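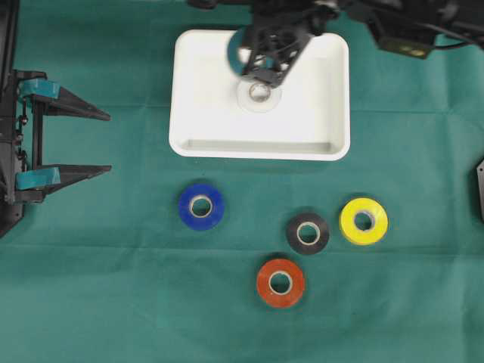 Caring for family papers at home: a thread from the Nollby Archive

1/ The Nollby Archive receives many questions at this time of year about old letters, certificates and photographs. Families gather, closets are opened, and boxes come down from the attic. This thread sets out our standing advice. 17 December 2019.

2/ The advice applies to paper documents, photographic prints and small bound items such as diaries and account books. It does not cover film, audio tape or textiles. Separate guidance on those materials will be issued in March.

3/ Before sorting anything, record the order in which the papers were found. A bundle tied together by a grandparent often holds information that is lost once the bundle is mixed with others. A pencil note on a slip of plain paper is sufficient.

4/ Work with clean, dry hands. Cotton gloves are not recommended for paper. They reduce the sense of touch and catch on torn edges. For photographic prints, nitrile gloves are preferred, or the print may be held by its edges.

5/ Keep food, drinks and pens away from the table. Use a soft pencil for all notes. Ink marks made by accident are among the most common forms of damage seen by our staff, and very few can be removed.

6/ On adhesive tape: please do not use household tape of any kind on a document you intend to keep. This includes clear tape. The adhesive moves into the paper over time, turns yellow or brown, and may make the sheet transparent in places.

7/ Where tape is already present, leave it alone. Pulling at it lifts the surface of the paper and may take the writing with it. Place the sheet in a folder of its own and ask a conservator for advice.

8/ The Mertens family papers, received by the Archive last year, illustrate the scale of the problem. Of 187 letters in the gift, 26 had been mended with household tape. Treatment of those letters is still in progress.

9/ Tape remains perfectly suitable for sealing the outside of a shipping carton. Our concern is only with what touches the document itself.

10/ Torn documents may be kept whole in a simple way. Lay the pieces in position inside a clear polyester sleeve and store the sleeve flat. No adhesive is needed, and a conservator can carry out a proper repair at a later date.

11/ Remove rubber bands. They harden, stick to the paper and leave a stain. If a bundle must stay together, use unbleached cotton tape, tied loosely, with the knot at the side and away from the face of the top sheet.

12/ Metal paper clips and pins should be removed only if they slide off freely. Where rust has fixed a clip to the page, slip a small piece of polyester film under each side before easing it off. If it resists, stop.

13/ Unfold letters only when the paper is flexible. A sheet that crackles or resists should not be forced. Do not iron documents, with or without steam. We mention this because the question is asked every winter.

14/ Storage location matters more than the price of the box. Attics are too hot in summer. Basements are often damp. A closet on an inside wall of the living area, with the box raised off the floor, is the best choice in most homes.

15/ Boxes and folders should be acid-free and lignin-free. For photographs, look for a statement that the product has passed the Photographic Activity Test. The word "archival" on a label has no agreed meaning and should not be relied upon.

16/ Fill each box so that the folders stand upright without being squeezed. A box that is too empty allows papers to slump and curl. Spare space may be filled with crumpled acid-free tissue.

17/ Newspaper clippings should be kept apart from letters. Newsprint is acidic and will discolor any sheet it rests against. Many families make a good copy on acid-free paper and store the clipping in a separate folder.

18/ Write names on the back of a photograph only in soft pencil, near the edge, with the print face down on a clean, hard surface. Many modern prints will not accept pencil. For those, write on the folder or sleeve before placing the print inside.

19/ A full caption gives the names of the people, the place, the date if known, and the name of the person supplying the information. "Aunt with the children" will mean very little to a reader two generations from now.

20/ Signs of mold include a musty odor and fuzzy or powdery spots. Do not brush affected papers indoors. Place them in a sealed bag, keep them apart from other papers, and contact the Archive. People with asthma or allergies should leave this to others.

21/ Scanning is encouraged, but a scan does not replace the original. Keep at least 2 copies of each file, stored in different buildings, and open a few of the files each year to confirm that they can still be read.

22/ File names should be plain and consistent: family name, type of document, year. The finding list for the Uken farm diaries was prepared on this basis and may be consulted in the reading room as a model. It covers 105 volumes and runs to a few pages.

23/ Families sometimes ask whether their papers are important enough for an archive. Household accounts, school reports and ordinary letters are used by our readers every week. Fame is not a requirement for a gift to this collection.

24/ Persons considering a gift are asked to write to us before bringing material to the building. Please state the type of papers, the approximate dates and the places they concern. Do not discard anything in advance. Papers set aside as worthless have on occasion been the ones we most wished to have.

25/ A deed of gift will be discussed with every donor. It settles ownership, copyright and any period of closure. Donors may ask that personal letters remain closed for a number of years, and such requests are normally granted.

26/ Questions on the care of paper and photographs may be addressed to Marloes Van Beek, Head of Preservation, through the contact form on our website. We regret that we cannot give valuations or recommend individual dealers.

27/ The printed leaflet on this subject is available without charge at our front desk and at the Lumumeck branch library. A large-print edition may be requested at either location.

28/ Correction to post 11: "cotton tape" there refers to flat woven tape of the kind sold for tying bundles. It has no adhesive. We thank the reader who asked for this to be made clear.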